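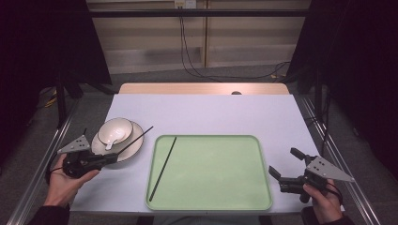 How long can the nasal swabs sit in the fridge before we have to run them or freeze them?
Two days at 4 degrees, then minus 80. Past that the RNA drops off and we start calling weak positives negative.

Thu 8 November

Second batch of swabs in from the Nodholm clinic. Adoración signed for them. Cooler still had ice in it, good. One tube with a cracked cap, put aside in its own bag, do not pool it. Labels handwritten again, two I can't read, emailed Rasa at the clinic.

Extraction: used the Gavex kit, old lot. Finished the old lot. New lot is on the second shelf, NOT checked yet. Somebody please run a positive control on it before using it on anything real.

Flu A plate first. Ct values late on most of the positives, 33 and up. Could be people coming in on day four or five of symptoms instead of day one. Amparo thinks it's the swabbing, too shallow. Need the onset dates from the intake forms, which we only have for the March samples. Asked again. 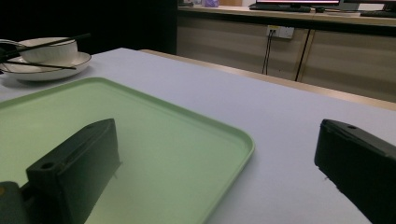
Negative control came up on the repeat plate. Very late, 38, but it came up. Threw out the whole run. Wiped down the hood, new water, new tips, fresh aliquot of primers. Will repeat tomorow morning with 6 negatives spread over the plate so we can see if it's one corner or everywhere.

RSV plate was clean, nothing odd. Results in the shared folder under Komance.

Delia wants to know if we can report to the care home by the weekend. Told her not with a contaminated run behind us. They should keep the sick residents apart in the meantime, they're doing that anyway.

To do
- control on new Gavex lot
- chase onset dates
- Aurelio to recalibrate the small pipette, it is drawing short agian
- order swabs, the flexible kind
- move cracked tube to the minus 80, top rack, left side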